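The Snack Table: a gallery from the Grokbridge share-and-swap

We finally did it! After months of saying "somebody really ought to sort out the snacks", Wednesday afternoon was given over to the great packet sort, and I've put together a little gallery so that everyone at the Prerkstead end can see what they missed. If you're new to these pages: people who share our building bring in crisps, nibbles and sweet things from wherever they've been travelling or shopping, and we lay them out, have a good look, argue a bit and then share them round. It began with a single carrier bag left by the kettle in January and it has grown into something I look forward to all week.

There's only one photo up so far, with notes on the rest of the afternoon underneath. More pictures will be added to this page as people send them in (please do send them in, the blurrier the better, I'm not fussy).

A word on how it works, as I've had three emails asking. Anything sealed and in date is welcome. Savoury goes in first, sweet goes in after, and anything with nuts in gets a sticky label on the back before it comes near the table. We put everything flat so the labels can be read, and people walk round and choose what they'd like to try. Then it all goes into the box, and the box goes on the shelf by the window until tea.

The spread itself was lovely to look at this time. I'm always amazed by how much colour goes into a snack packet! Put a few of them together on plain wood and you've got something as cheerful as a market stall.

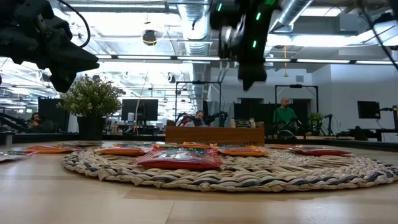

Eight packets on and around the woven mat, mostly orange, with the big red bag at the front and the wooden box waiting behind.

I love that mat. It's the coiled, braided sort, natural beige with bands of dark blue and grey, and it has come out for every single sort we've done. Bare table is fine for plates, but packets slide about on it and the mat holds them nicely in place. It also gives people an obvious spot to aim for when they turn up with their arms full. It wants a shake outside afterwards (crumbs get right down between the coils) and that's all the looking after it has ever had.

The orange ones
Look at all that orange! I don't know whether we've simply got similar taste or whether orange is the colour every snack maker settles on in the end, but it does make for a very jolly table. The one with the yellow border caught my eye straight away. There was a long and rather serious discussion about whether orange packets are more likely to be cheesy or spicy. I said cheesy. I was outvoted, and we never did agree on what would count as proof.

The big red bag
Pride of place, right at the front, all crinkles and colourful print. A large bag is always a popular thing to bring, as it goes into a bowl and everybody can dip in without feeling they've opened somebody else's treat. I'd happily see one at every sort from now on, so if you're stuck for what to bring, there's your answer.

The silver one
Off to the left, with touches of red on it. I've a soft spot for a silver packet. They remind me of the crisps we used to have on the coach on school trips, saved until we were past the roundabout and then eaten in about a minute flat.

The wooden box
Low, rectangular and a gorgeous warm reddish brown. It's the best thing we've found for keeping packets in, and we've been through a few: a shoebox (collapsed), a biscuit tin (too round for anything with corners) and a plastic tub with a lid that needed two people and a fair bit of swearing. Packets stand upright in the box like records in a crate, so you can flick through them and find what you're after. The only thing I'd add is a strip of card down the middle to keep sweet and savoury apart. If anyone has a nice stiff piece going spare, bring it along.

The plant
Not a snack, I know, but it deserves its mention! Thick green leaves and little pale blossoms, in its dark pot on the counter behind the table. I do like a bit of greenery near food. It makes the whole corner feel more like a kitchen and less like an office.

How the packing went
We tried a new order, and I think it's a keeper. Big bags go in at the back, laid a little on the slant so they don't puff up over the rim. Smaller packets stand in front of them. Anything fragile (the thin, curly, shattery sort of snack) stays out until last and sits on top. My own contribution was to squash a perfectly good packet of something with my elbow, so that one was opened on the spot and shared round. Nobody complained.

The tasting cards
These are new as well. I cut up some old cereal boxes into little cards, and you write down what you tried and give it a mark out of 100. The highest mark of the afternoon was 100 itself, which seems generous to me for a corn puff, but I respect the enthusiasm. The lowest was 3, with the comment "like a candle". I've pinned both cards to the board next to the fridge and you're welcome to add your own thoughts.

For next time
Two people have asked for a Tijani table, after the little shop on the corner that stocks all the spiced and sugared nuts, and I'm very much in favour. We'd keep it on its own small tray, well away from the rest. There's also been a suggestion of a regional sort, with everyone bringing something made within 50 miles. I've no idea how many snacks are made within 50 miles of Grokbridge, but I'd love to find out!

A few of you have asked whether the Grumurano page of recipes is still going. It is, and the spiced chickpeas on there are well worth making if you'd like to bring something home-made in a jar. Please write the ingredients on the lid.

Same table, same mat, usual time. Bring a packet or just bring yourself, and if you've any photos from Wednesday, pop them over and I'll get them up on this page by the weekend.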